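How Long Does Lemon Cleaner Smell Last? A Comparison of Four Surface Sprays

Project report, second-year Consumer Studies
Submitted 25/07/2022
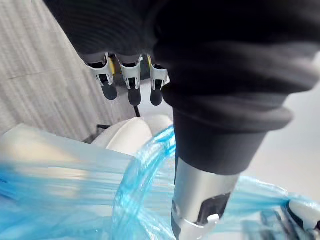 Our group wanted to find out if the price of a surface spray has anything to do with how long the scent stays in a room. The idea came from a shared kitchen in our building, where people kept buying different sprays and arguing over which one was worth the money. We kept the project small so it could be finished inside one term.

Materials

We used four sprays: Broster, Jallano, Ortuño and Zestine. All of them are sold as lemon. Broster was the cheapest and Zestine cost the most. We also used plain white tiles, paper towels, a kitchen timer and a set of plastic storage tubs with lids. The tubs were washed in unscented dish soap and left open overnight before each round.

Method

Each tile was sprayed with the same number of pumps from the same distance, wiped one time with a folded paper towel and put in a tub. The lids stayed off. Eight students from other courses agreed to smell the tubs. They were not told which spray was in which tub, and the order was changed for each person. They gave a score from zero (no smell) to ten (very strong) right after wiping, then again every hour until the end of the afternoon.

The first round in April had to be thrown out. Somebody had microwaved fish in the next room and most of the scores made no sense. We repeated it the week after with the door shut and a sign on it.

Results

Broster started out the strongest and dropped the fastest. By the second check most people scored it near zero. Jallano and Ortuño were close to each other the whole way, and several people said they could not tell them apart. Zestine had the lowest starting score but was still noticed at the last check. Two people wrote that it smelled more like furniture polish than lemon.

When we asked which spray they would buy, the most common answer was Ortuño. Zestine came last — mainly on price.

Problems

Smell is hard to measure with people. Some of our testers got tired of it and their scores went flat toward the end. One had a cold and did not mention it until afterward, so we left those scores out. Temperature in the room also went up during the afternoon, and we had no way to control that. The bottles do not all give the same amount per pump either. We noticed this late and should have weighed the tiles.

What we would change

A bigger group would help. The course handbook suggests 200 responses for a survey of this type, which was far beyond what we could get. We would also add an unscented spray as a control and test on wood and steel, as tile does not soak anything up. The score sheets and the floor plan of the test room are in the appendix.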